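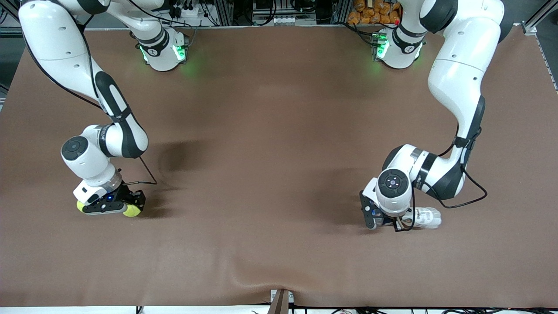

The stop that came too late

Green lights at the base of a robot arm are supposed to be reassuring. At the Umlow workshop in May, both arms on the sorting bench were showing green when one of them drove its gripper into the table and kept pushing.

No one was hurt. The damage came to a bent finger, a torn cloth and a cracked wrist cover. But the arm pushed for 8 seconds before it stopped, and Adaeze Ojo, who runs the bench, wanted to know why.

The work is simple enough. Two arms face the operator from the far side of a table covered in brown cloth. They pick up everyday things, such as tennis balls and plastic bottles, and put them down somewhere else. The software, called Etitz, plans each move. A separate controller watches the load on every joint and cuts the drive if the load goes too high.

That limit had been changed. Three weeks earlier the right arm had been stopping in the middle of lifts, and a technician raised the threshold on its wrist joint to keep the work going. The change was meant to last an afternoon. It was never written in the log, and when the controller was restarted it loaded the new figure as its normal setting.

"We had an arm that stopped too often, so we made it harder to stop," says Ojo. "I'd have signed it off myself if I'd been asked."

The second fault was in the height of the table. The cloth had been replaced with a thicker one, clamped at the front edge, and the surface was now 3 millimetres higher than the software believed. On most lifts this made no difference. On a low approach, with the gripper lying almost flat, the fingers met the table before the move was finished.

Abrehet Fikre of Berhe, the firm that services the arms, went through the records afterwards. She found 229 light contacts with the table since the cloth was changed, all of them under the raised limit and none of them reported. The green lights had stayed on throughout. They show that the drives are powered and the controller is running, and both things were true.

"People read green as safe," says Fikre. "It means the arm is ready to move."

Umlow has since put the limits back and locked them behind a password held by two people. The table height is measured again whenever the cloth is changed. Any contact with the surface now brings up a warning on the operator's screen, and a third warning in one session halts both arms.

The bench went back to work on 7/15/21. Ojo says the arms stop more often than they used to, and each restart takes a few minutes. A second site, at Musholm, is checking its own settings and has so far found one wrist limit that did not match its log.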